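Handing the towel wash to the arm at Hawthorne
2 min read

Set the basket right below the drum and swing the door fully open before you press start. Then let the arm work, and go do something better!

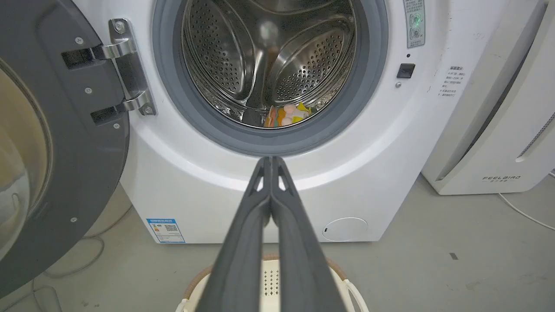
Fingers closed at the drum opening, one patterned cloth at the bottom.

Check the gasket by hand after each load. Elsa Vik used to spend mornings bent over this job; now she plans the shifts and trains Colton on mending, and she loves it.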